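打印本页 | 以电子邮件发送

3.2 仿真环境中的遥操作示教采集

本节说明双臂厨房操作任务的示教数据采集流程。前述3.1节已给出拖动示教(kinesthetic teaching)在实体平台上的实施方式，即由操作者直接握持机械臂末端，引导其完成动作，同时以关节编码器记录轨迹。该方式直观、培训成本低，但用于双臂任务时存在两方面限制。其一，单名操作者难以同时引导两条机械臂，由两人分别引导又会引入动作不同步的问题；其二，操作者的身体会进入相机视野，使录得的图像与自主运行时的观测存在系统性差异。基于上述考虑，本研究的双臂部分全部采用遥操作方式，并在仿真环境中完成。

遥操作系统沿用Satish Goel提出的主从映射框架，由Dong-hyun Moon改写为适配双臂构型的版本，控制接口部分基于Nautiyal中间件实现。操作者双手各持一个六自由度手柄，手柄位姿增量经坐标变换后映射为相应末端执行器的目标位姿，再由逆运动学模块求解关节指令。夹爪开合由扳机行程连续控制，不采用二值开关。预实验表明，二值开关下操作者无法在接触物体之前预先调整指间距，抓取小尺寸物体时尤为不便。

映射采用离合机制：操作者按下侧键时手柄与末端耦合，松开后末端保持当前位姿，手柄可重新摆放至舒适位置。两臂的离合相互独立，操作者可令一臂持物静止，再以另一臂完成后续动作。离合状态与位姿、夹爪指令一并写入日志，供后续分段使用。

任务场景由Zakov场景生成工具构建，以家庭厨房台面为原型，台面材质、器具种类及摆放位置在每一条示教开始前重新采样。采样过程施加两项约束：目标物体须位于至少一条机械臂的可达空间内；任意两件器具的包围盒不得相交。不满足约束的布局予以舍弃并重新生成。食材类物体尺寸较小，与大型器具共处同一台面时容易被遮挡，因此生成工具另设可见性检查，要求目标物体在初始时刻至少被一个视角完整观测。

数据采集在Cillavham和Kurkania两处站点同时进行，共30名操作者参与。每名操作者在正式采集前须完成统一的培训课程，内容包括手柄标定、离合操作以及单臂抓放练习。培训中的示教不计入数据集。两处站点共录得示教1,251条，经人工复核后保留908条。剔除标准如下：

(1) 任务未达到终止条件；
(2) 机械臂与器具发生非预期碰撞，且接触力超过阈值；
(3) 操作者长时间停顿，导致轨迹中出现大段静止；
(4) 日志缺帧或图像与关节数据的时间戳无法对齐。

复核由两名未参与采集的研究人员独立完成，意见不一致的样本交由第三人裁定。在保留的示教中，773条用于策略训练，其余用于验证和测试。划分以场景布局为单位，同一布局下的示教不会同时出现在不同子集中。

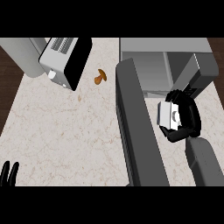
图4 双臂仿真厨房台面场景。右侧夹爪夹持白色盒状物体，另一臂的手指位于左下角；台面上放有一枚棕色蘑菇。

在动作分段方面，本文未要求操作者在采集过程中标注子任务边界。口头或按键标注会打断操作节奏，且不同操作者对边界的理解并不一致。作为替代，分段算法综合夹爪指令的变化率、末端速度的局部极小值以及离合状态的切换时刻，自动给出候选边界，再由复核人员作少量修正。对于双臂任务，两臂的边界分别计算，随后合并为统一的时间轴。一臂静止持物、另一臂运动的区间被标记为“非对称协作”，两臂同时运动的区间则标记为“同步协作”。两类区间在策略训练中采用不同的损失权重，具体取值见第4节。

需要说明的是，遥操作示教存在固有的时延和力反馈缺失问题。操作者仅凭视觉判断接触状态，往往倾向于以较慢的速度接近物体，并施加偏大的夹持量。为减轻这一影响，训练前对末端轨迹作时间重参数化，将接近段的速度归一化至统一区间，夹持段则保留原始数据。夹持量偏大的现象在仿真中不会造成物体损坏，但策略迁移至实体平台时需另行处理，相关讨论见5.3节。

3.3 拖动示教与遥操作示教的数据格式统一

两种方式采集的数据在频率和坐标系上均有差异。拖动示教以关节空间记录，遥操作示教则以末端位姿指令记录。本文将二者统一转换至机器人基座坐标系下的末端位姿序列，并保留原始关节数据作为辅助字段。拖动示教中没有显式的目标指令，以下一时刻的实测位姿代替。

相关文章
· 主从异构条件下的遥操作映射方法
· 拖动示教中的重力补偿与摩擦辨识
· 双臂协作任务的自动分段
· 仿真示教数据向实体平台迁移的若干问题

打印本页 | 以电子邮件发送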